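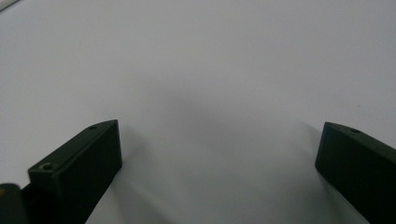

Pale matt worktop, the sort that shows everything.

Tips > Kitchen > Worktops & Tables

2,734 shares | 680 comments

Keeping pale worktops and tables clean without going mad

Quick one as I keep getting asked. We've had a white-ish top in the kitchen for 7 years and the table went the same way last November, so I've had plenty of practice. Most of it is habit. Some of it is bicarb.

Every day

Warm water, drop of washing up liquid, soft cloth. Wring it out properly. Then dry with a second cloth, don't skip this, the drying is what stops the smeary look on a matt finish. Old tea towels are best. Old T-shirts fine too. Microfibre ok but wash them WITHOUT fabric softener or they just push the grease about.

Spray less than you think. Two squirts does a whole run of worktop. If it feels tacky afterwards that's leftover cleaner, go over with plain water.

Tea and coffee rings

Bicarb and a bit of water, mix to a paste like toothpaste. Dab on, leave five minutes, wipe off with a damp cloth. Do not scrub. Old ring? Do it twice. Third time if you must. After that it lives there, put the fruit bowl on it.

I have a tub of Brumader paste as well, from the hardware shop. Does the same job, smells nicer, costs more. Up to you.

Turmeric, curry, beetroot

Speed. Get to it before you sit down to eat. Washing up liquid first, then the bicarb paste. If there's still a yellow patch and it's near a window, leave it, daylight fades turmeric over a few days. Mine went from bright to barely there in under a week. Tomato sauce the same but slower.

Don't reach for neat bleach. Did that in our old place, got a dull patch the shape of Ireland.

Grease

By the hob mostly. Hot water and washing up liquid, let it sit for a minute, wipe, repeat. White vinegar half and half with water is good on laminate. NOT on marble or any limestone type, it eats the shine off. Not sure what yours is? Don't use vinegar. Check the fitter's paperwork or ring them.

Pen and ink

Homework table people, this is you. Biro: surgical spirit on a cotton bud, small dabs, turn the bud as it picks up. Test somewhere hidden first, can lift the finish on painted or varnished wood. Felt tip usually goes with soap. Permanant marker, surgical spirit again and patience.

Sticky labels and glue

Cooking oil on kitchen roll, lay it over the patch, go and do something else. Come back, roll it off with your thumb. Then wash the oil off. A plastic scraper helps, Furik do a cheap one, or an old loyalty card. No knives please.

Scratches

Fine grey marks are often metal rubbed off pans and not scratches at all. Try the bicarb paste on them first, you might be suprised. Real scratches on a solid top can sometimes be sanded by whoever fitted it. Laminate can't be, so it's chopping boards and hope.

Heat

Trivets. Buy more than you need, they vanish. I keep 5 in the drawer by the oven and can usually find one. Folded tea towel isn't enough for a pan straight off the hob. Slow cookers and toasters get warm underneath too, stand them on a board.

Edges and joins

Crumbs go in, damp follows. Old toothbrush once a week, dry it after. If the sealant by the sink has gone black, no amount of wiping will fix it. Cut it out, let it all dry overnight, redo it. The Dravunano white one has held up well round ours.

Things I've stopped using

Scourers, green side. Cream cleaner with grit in it. Furniture polish on the table, makes it slippy and the dust sticks. Wet wipes, they leave a film, and then you need another cloth anyway.

Wooden tables next time, waxing and water marks and so on. Need to go and get the washing in.

680 comments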